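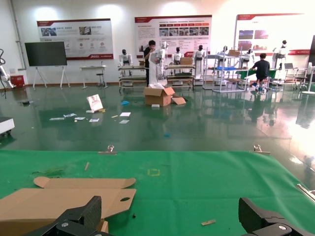
The Hoda table cover is a green cloth for worktables where people pack, sort and prepare small goods for shipping. It is sold as one piece, without a seam in the middle, and it comes together with metal binder clips for fastening. The two silver clips on the far edge of the table are holding the cloth in its place, and this is the fastening we recommend for straight tables. Light items are easy to find on the green color, for example a flat box blank in brown cardboard or a small chip of wood.

Product details

Article number: 517
Color: green
Length: 264 cm
Recommended overhang: 15 cm on each long side
Weight: almost 400 g
Delivered with: binder clips, washing card
Sold by: Udetti

How to put the cover on the table

Clean the table first and let it dry. Lay the cloth with the smooth side up and pull it gently from the two short ends. Fasten the far edge before the front edge, then go around the corners. If the cloth was folded for a long time, it will show wrinkles in the first days – you may iron it on low heat from the back side. Please do not pull the cloth while heavy boxes are standing on it.

If your table top is thicker than the clips can open, please write to us before ordering. The wider clips from the Mao series fit also on this cover, but they are sold separately.

Use at the packing place

The cover gives a quiet surface for putting boxes together and for laying down accessories. Cables, tape and small parts can stay next to the box until their turn comes.
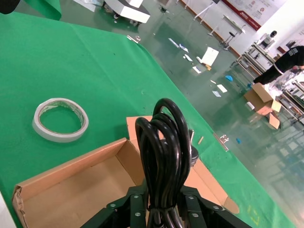 Black power cable, bundled with a tie, and an open cardboard box on the green cloth. To the left of the box, a roll of white double-sided tape.

The cloth is not made for cutting. Please use a cutting mat when you open boxes with a knife. Double-sided tape should not be pressed directly on the fabric, the glue is difficult to remove.

Care

Brush off dust and leaf pieces, or shake the cloth outside. Wash at low temperature with similar colors and hang it to dry. Take off all clips before washing. No bleach, no tumble dryer.

Ordering

The cover can be ordered in single pieces. For other lengths, or for the gray version with the name Holunano, please ask Vimala Annamalai in our customer service. Samples of the fabric are free – write the article number and your postal address in the contact form.

Page updated March 14, 2026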